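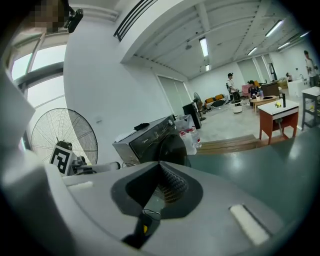 Our hand-held gripper at the practice table, with the marker standing up on the left and the appliance and water bottles waiting their turn.

Recording your first practice run with the club gripper

Pilar Bravo asked me to write this up before the December round of the Andismont challenge, mostly (I suspect) so that I'd stop explaining it over people's shoulders while they were trying to concentrate. So if you've just joined Pinach and somebody has handed you the gripper with the words "have a go", start with this page.

The idea is simple enough. You do a job by hand with the gripper, the camera on it records what happens, and later on the arm learns from lots of those recordings. All the fiddly bits are in doing the job the same sensible way over and over, and that's what I got wrong for most of my first month!

What you need

The gripper and its cable
The printed square marker
A charged laptop with the Riquelme recorder on it
Something to pick up (plastic water bottles are lovely to start with)
A table that doesn't wobble
A notebook, or the back of an old worksheet, I'm not fussy

Step 1: Set the table

Pick your table and clear a bit of space at the front edge for your hands. Put one big thing on it and a few small ones next to it. The big thing gives the software something solid to hold on to when the rest of the view is moving about, and the small ones are what you'll be grabbing. Leave a gap between the bottles wide enough for the fingers of the gripper. I used to shove them tight together and then wonder why I kept knocking the lot over like skittles.

Stand the marker upright where the camera will catch it as you begin. If it leans, prop it again. A marker that slides flat halfway through a take means the take goes in the bin, and you will be cross, and so will whoever is waiting for the gripper.

Step 2: Check the gripper

Squeeze it open and shut a few times before you plug anything in. It should move freely and close without a click. Then follow the cable with your finger from one end to the other and make sure there's enough slack for your wrist to turn. Too much slack is a pain as well, as a big loop will catch on bottle caps (Fermín Daza managed to lift a whole bottle by the cable once and was terribly proud of it).

Give the lens a wipe with a soft cloth. Not your jumper, please.

Step 3: Get the light right

Our room has big windows down one side and daylight pours in, so have a look at the preview on the laptop before you record. If the table has gone very dark and the windows are pure white, turn yourself round a little until you can see the objects properly. Keep the ceiling lights on even on a bright day. It means your morning takes and your 4 o'clock takes won't look like they came from two different planets.

Step 4: Record

Start the recorder and hold still for 3 seconds with the marker in view. Count it in your head, slowly.

Now move in towards your bottle at the speed you'd reach for a cup of tea. Close the gripper, lift, carry it to the spot you've chosen, put it down and let go. Back away before you stop the recording. I always forgot that last bit, and my early files all end with a bottle still between the fingers.

If you fumble, carry on and finish the move, then write "fumble" next to the take number. Pilar likes to keep a few of those.

Do 15 takes and then have a rest. Your forearm will tell you when, and tired takes are wobbly takes.

Step 5: Shuffle things about

After each set, move the objects. Swap two bottles round, turn one a bit, bring one nearer. It feels like faffing, but our first arm only ever learned to reach for one exact patch of table, and it went on reaching there very politely with nothing underneath.

Step 6: Save and name your files

Use your initials, the task and the take number, so mine might be something like FD-bottle-2 if I were Fermín. Copy them to the Fukside folder before you close the laptop. The club has 1260 takes in there now, and the ones called "test final new" are a complete mystery to all of us.

If it goes wrong

Recorder says no marker: move back a little and check nothing is covering the corners.

Picture freezes: unplug the cable, wait a moment, plug it in again and restart the recorder.

Bottle slips: grip lower down, and go in straight.

Leave the gripper on charge when you've finished and put the marker back between the two bits of card so it stays flat.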